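4. Installation du programmateur d'arrosage Sevavel

Notice réf. 3435, section 4. Mise à jour du lundi 21 février 2022.

La présente section concerne le montage de la centrale intérieure, la pose de l'électrovanne sur le robinet du balcon ou de la terrasse et le premier réglage des cycles. Pour le déballage et la liste des pièces, voir la section 2. Pour l'entretien du filtre, voir la section 7.

4.1 Avant de commencer

Outillage nécessaire : un tournevis cruciforme moyen, un mètre ruban, un seau, un chiffon. Le ruban d'étanchéité est fourni dans le sachet B.

La centrale se place à l'intérieur, dans une pièce chauffée. L'électrovanne se place à l'extérieur, directement sur le robinet. Les deux éléments communiquent par radio et aucun câble ne passe par la fenêtre.

ATTENTION : la centrale n'est pas protégée contre la pluie. Ne l'installez pas sur un balcon, même couvert.

ATTENTION : n'utilisez pas le programmateur sur un réseau d'eau chaude ni sur une cuve sans pression. L'électrovanne a besoin de la pression du réseau pour se refermer.

4.2 Choisir et libérer une prise

La centrale reste branchée en permanence. Elle perd l'heure si l'alimentation est coupée et que la pile de sauvegarde est vide. Prévoyez donc une prise qui lui sera réservée pendant toute la saison.

1. Repérez une prise murale située à moins de deux mètres de l'emplacement prévu. Évitez les prises commandées par un interrupteur.

2. Si la prise murale est déjà occupée par un bloc multiprise, vérifiez la puissance maximale inscrite au dos de celui-ci. Pour un bloc limité à 2000 W, n'y laissez ni radiateur d'appoint ni bouilloire en même temps que la centrale.

3. Débranchez les chargeurs et petits appareils qui ne servent pas. Tirez sur le corps de l'adaptateur, jamais sur le cordon.

4. Gardez chaque adaptateur avec l'appareil auquel il correspond et notez le nom de l'appareil sur une étiquette. Les connecteurs se ressemblent d'une marque à l'autre alors que les tensions diffèrent. 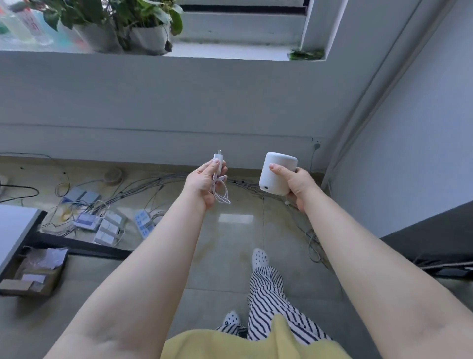 Fig. 4-1. Adaptateur secteur avec son cordon, et petit appareil blanc.

5. Branchez l'alimentation de la centrale Sevavel. N'utilisez que celle du sachet A.

Note : ne branchez pas un bloc multiprise sur un autre bloc multiprise.

4.3 Fixer la centrale

La centrale peut être posée sur une étagère ou vissée au mur. La réception est meilleure en hauteur.

1. Présentez le support mural à hauteur des yeux et tracez les deux trous au crayon. L'encoche du support doit se trouver en bas.

2. Laissez un espace libre de 60 cm entre la centrale et tout four à micro-ondes, box internet ou téléphone sans fil.

3. Percez, mettez les chevilles et vissez le support sans forcer. Sur une cloison en plaque de plâtre, remplacez les chevilles fournies par des chevilles à expansion.

4. Ouvrez le compartiment au dos de la centrale et retirez la languette transparente de la pile.

5. Accrochez la centrale par le haut, puis appuyez en bas jusqu'au déclic.

6. Faites passer le cordon dans l'encoche. Il ne doit pas rester coincé derrière le boîtier.

L'écran affiche la version du logiciel, puis l'heure 00:00 qui clignote. Si rien ne s'affiche, reportez-vous au paragraphe 4.8.

4.4 Poser l'électrovanne sur le robinet

1. Fermez le robinet et placez le seau dessous.

2. Dévissez l'éventuel raccord rapide déjà en place. Nettoyez le filetage avec le chiffon. Un reste de calcaire suffit à provoquer un goutte-à-goutte.

3. Enroulez trois tours de ruban d'étanchéité dans le sens des aiguilles d'une montre, vu depuis l'ouverture du robinet.

4. Vérifiez que le filtre (petite grille conique) est bien en place dans la bague d'entrée, pointe vers le bas.

5. Vissez la bague à la main. N'utilisez pas de pince : la bague est en plastique et se fend facilement.

6. Insérez les piles de l'électrovanne en respectant le sens indiqué dans le logement. Refermez le capot et contrôlez que le joint noir n'est pas pincé.

7. Raccordez le tuyau principal à la sortie, puis ouvrez le robinet lentement.

8. Attendez quelques minutes et passez le doigt autour de la bague. En cas de fuite, fermez l'eau, dévissez et recommencez à l'étape 3.

Note : sur les robinets Treloar à bec orientable, il faut intercaler l'adaptateur gris du sachet B. Si votre robinet est d'un autre diamètre, mesurez l'extérieur du filetage avant d'acheter une réduction.

4.5 Associer la centrale et l'électrovanne

Effectuez l'association avec les deux éléments dans la même pièce si c'est possible, ou demandez à quelqu'un de rester près de la centrale.

1. Sur la centrale, maintenez la touche RADIO jusqu'au signal sonore.

2. Dans la minute qui suit, appuyez une fois sur le bouton de l'électrovanne. Le voyant passe au vert.

3. Saisissez le code 241 sur la centrale et validez par OK.

4. L'écran affiche VANNE 1. Pour ajouter une deuxième électrovanne, reprenez à l'étape 1.

Si le voyant reste orange, la centrale n'a pas reçu la réponse. Rapprochez-la de la fenêtre et recommencez. Les vitrages à couche métallisée et les volets en aluminium fermés réduisent fortement la portée.

4.6 Disposer les tuyaux et les goutteurs

Le tuyau principal longe les bacs. Les tuyaux fins partent de celui-ci et alimentent chacun un goutteur.

1. Déroulez le tuyau au soleil ou dans une pièce chaude une heure avant la pose, il sera plus souple.

2. Posez-le le long des bacs sans le couper et marquez au feutre l'emplacement de chaque dérivation.

3. Coupez droit, avec un sécateur propre ou un cutter. Une coupe en biais fuit.

4. Emboîtez les tés à fond. Tremper l'extrémité du tuyau dans de l'eau chaude facilite l'opération.

5. Piquez les goutteurs à mi-distance entre la tige et le bord du pot. Dans un bac long, mettez-en un à chaque extrémité.

6. Fermez le bout du tuyau principal avec le bouchon.

Débit conseillé au départ : position 1 pour les plantes grasses et les aromatiques de terrain sec (thym, romarin, sauge), position 2 pour les géraniums et les fraisiers, position 3 pour les tomates et les hortensias. Les goutteurs Jilberg de la série précédente restent compatibles mais leurs positions sont numérotées à l'envers.

Avant le premier arrosage, rentrez ou déplacez tout ce qui est électrique et qui se trouve sur le passage de l'eau, y compris les cordons de recharge laissés au sol près de la porte-fenêtre.

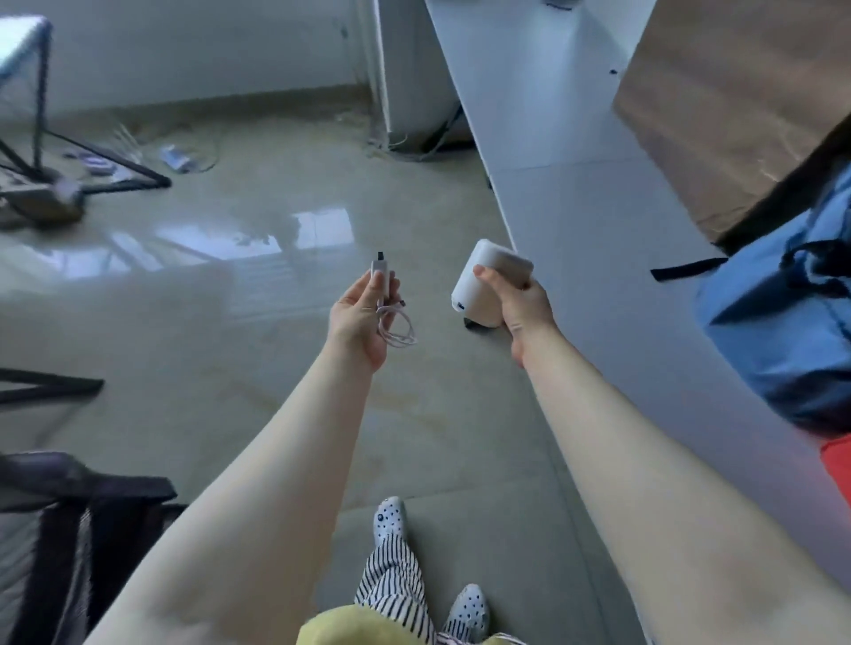
Coralie Kingi signale qu'avec des bacs alignés sur plus de quatre mètres, les derniers goutteurs donnaient nettement moins que les premiers chez elle. Elle a réglé le problème en faisant arriver l'eau au milieu de la ligne, avec un té, et en plaçant un bouchon à chaque bout. Elle ajoute qu'il vaut mieux le prévoir dès l'étape 2, car elle a dû racheter du tuyau.

Réponse du service technique : ce montage est possible avec toutes les versions de la centrale. Le té central est à commander séparément. Pour les lignes très longues, préférez deux électrovannes et deux cycles décalés.

4.7 Régler l'heure et le premier cycle

1. Appuyez sur HEURE, réglez avec les flèches, validez par OK. Le passage à l'heure d'été est automatique si l'option AUTO est cochée.

2. Appuyez sur CYCLE, puis choisissez VANNE 1.

3. Indiquez l'heure de départ. Le petit matin convient dans la plupart des cas. En plein soleil, une partie de l'eau s'évapore avant d'atteindre les racines.

4. Indiquez la durée. Commencez par cinq minutes. La durée maximale d'un cycle est de 60 minutes.

5. Indiquez la fréquence : tous les jours, un jour sur deux, ou jours choisis.

6. Validez. L'écran revient à l'heure et une goutte apparaît à côté du numéro de la vanne.

Lancez ensuite un arrosage manuel avec la touche TEST et faites le tour des bacs. Chaque goutteur doit couler. Si l'eau déborde d'une soucoupe, réduisez le débit de ce goutteur avant de toucher à la durée du cycle.

Note : l'ajout du capteur de pluie Jumance fait l'objet d'une notice séparée. Tant que le capteur n'est pas associé, le menu PLUIE reste grisé.

Contrôlez la terre au bout de trois jours, à deux doigts de profondeur. Si elle est sèche, ajoutez deux minutes. Si elle colle, passez à un jour sur deux.

4.8 En cas de difficulté

L'écran reste noir. Essayez une autre prise, puis vérifiez que la fiche est enfoncée à fond dans la centrale.

L'heure revient à 00:00 après une coupure de courant. La pile de sauvegarde est vide ou la languette n'a pas été retirée.

La vanne s'ouvre mais ne se referme pas. Fermez le robinet, retirez le filtre et rincez-le. Si le défaut persiste, remplacez les piles de l'électrovanne.

L'écran affiche E2. La liaison radio est perdue. Reprenez le paragraphe 4.5.

De l'eau coule entre deux cycles. Quelques gouttes à l'arrêt sont normales tant que le tuyau se vide. Au-delà d'un quart d'heure, fermez le robinet et vérifiez le joint de la vanne.

4.9 Fin de saison

Démontez l'électrovanne en octobre, ou plus tôt si des gelées sont annoncées. Videz-la en la retournant, retirez les piles et rangez-la à l'intérieur. Les tuyaux peuvent rester dehors à condition d'ôter le bouchon. La centrale peut être débranchée pour l'hiver ; les cycles restent en mémoire et seule l'heure sera à régler de nouveau.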